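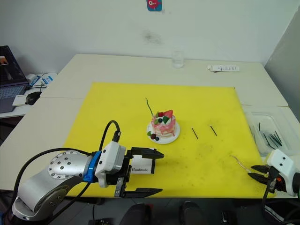
How many Estrella alarms do I need for one house?

One in every bedroom, one in the hall outside the bedrooms, and at least one on each floor, counting the basement.

We use cookies to remember your language and model. Accept / Manage settings

Search manuals Enter model or error code Go

Section 4: Mounting and linking your alarms

The box contains the alarm, a mounting plate, two screws, two plastic wall anchors and a battery. It does not contain a ladder. A dining chair is a popular substitute and we would like it to be less popular.

4.1 Choosing the spot

The ceiling is best. Keep the alarm at least 4 inches from any wall and well away from corners, where air tends to sit still. If you have to use a wall, mount the alarm with its top edge between 4 and 12 inches below the ceiling.

Stay at least 10 feet from the stove. Closer than that, the Estrella will take an interest in your toast. Bathrooms, garages and the space right next to a ceiling fan are also poor choices.

The drawings at the back of this guide show a single-story house of 1,450 square feet. Yours will have its closets in other places. Go by the rooms. 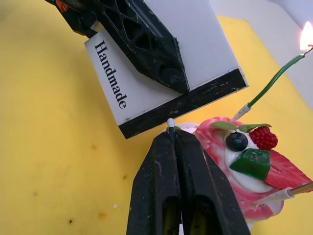

Binden Home Products | Customer Manuals Team, Drisville

4.2 Mounting

1. Hold the plate against the ceiling with the word UP facing you. Yes, on a ceiling. It means the side you should be able to read.
2. Mark the two screw holes with a pencil.
3. Put the plate down and check for wires or pipes before drilling.
4. Drill both holes, push in the anchors, and screw the plate on until snug. If it bends, you have gone past snug.
5. Slide the battery into the alarm. The drawer will not close with the battery in backward, and pushing harder doesn't change its mind.
6. Line up the arrows on alarm and plate and turn clockwise until it clicks.

CAUTION: Take the orange dust cover off before use. An alarm with its cover on looks tidy and detects very little.

CAUTION: Do not paint the alarm, even if the rest of the ceiling is getting a second coat.

4.3 Linking

Linked alarms all sound together, so trouble in the basement wakes the people upstairs. Do this part with the alarms on a table, then mount them.

1. Press and hold LINK on the first alarm until the light turns blue.
2. Within 30 seconds, press LINK once on the second alarm. Both lights blink green.
3. Repeat for each remaining alarm, always starting again from the first one.
4. Press TEST on any alarm. The rest should join in shortly after.

Note: If you own a Kaltelness heat alarm, it links the same way, but its button is on the back, under the sticker that tells you not to remove the sticker. You may remove the sticker.

4.4 Testing

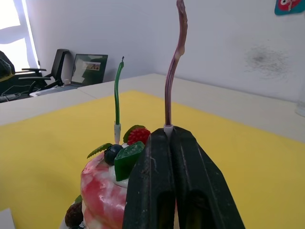
Fig. 4-2. Candles and cake.

Use the TEST button once a month. Do not test with a match, incense or a lit candle held up to the vents. Soot gets into the sensor and stays there, and an open flame on a ladder is a separate problem. Warn the household first, and the dog if you have one.

To quiet a false alarm, press HUSH. The alarm goes back to normal duty by itself. If there is real smoke, leave the house and let it shout.

4.5 If something goes wrong

One chirp a minute: low battery. It will start at night. Replace the battery with the type printed inside the drawer.

Light blinks amber: dust. Vacuum the vents with the soft brush, alarm still mounted.

Code 851 in the app: an alarm has lost its link. Repeat 4.3 for that alarm only.

Revised 2026-09-01 by Ramil Villanueva. Step 6 used to say counterclockwise. Our thanks to everyone who wrote in.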